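Home Explore Notifications Messages Lists Profile

Thread on moving my mum's water bills, power and council rates over to one place after she shifted to Tundcombe. Took longer than it should have. Writing it down for anyone doing the same for a parent.
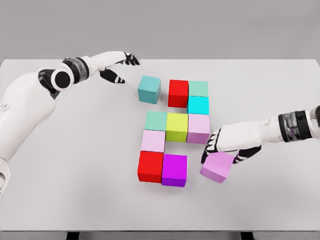 First thing was the water account. The old house had it in Dad's name and the new unit has it through the body corporate, so there were two lots of forms. Allow a fortnight for the final reading. Ours came back estimated and I had to ask for a proper one.

The estimate was $64 over. They fixed it after one phone call, but you do have to ring. The web form only takes complaints about leaks.

Power was easier. Mum was with Doltus and stayed with Doltus. They moved the concession across without asking for the card again, which I didn't expect. Check the next bill anyway. A mate's mother lost hers in the move and went two quarters before she noticed.

Council rates. If you settle partway through a quarter the conveyancer adjusts it, so don't pay the notice that turns up at the old address. I paid it. Getting it back meant a stat dec and a copy of the settlement statement – keep that statement somewhere you can find it.

Mail redirection: do it early and do it for 12 months. The short one runs out right when the yearly stuff starts arriving. Rego, ambulance cover and the home insurance renewal all landed after we'd have been cut off.

Insurance. The old policy was building and contents. A unit only needs contents, because strata has the building. Mum was quoted for both again and nearly signed. Ask strata for the certificate of currency and read what it says about carpet and blinds. In her block, carpet is hers and the kitchen cupboards are theirs.

Total we'd been paying across everything at the old place was $2,862 a year, not counting rates. I don't have a full year at the new one yet so I won't guess.

Things that needed Mum on the phone in person, even with me as authorised contact: the bank, the super fund and the pharmacy. Everyone else would talk to me once she'd said yes once.

Do the calls in the morning. I did 4 in one go before lunch and got through every time. After three in the afternoon I sat on hold until my tea went cold.

I kept one exercise book for all of it. Date, who I rang, reference number, what they said they'd do. Used the reference numbers more than once, mostly with the water people.

Someone asked about the electoral roll. Yes, update it separately, it doesn't follow the licence. And the library card if they've changed councils. Mum's old one stopped working for the ebooks in January and she thought the tablet was broken.

Still to do: the My Aged Care address, the dentist, and a gas refund on the old place that has been "processing" for nine weeks. Will add to this when the refund comes through.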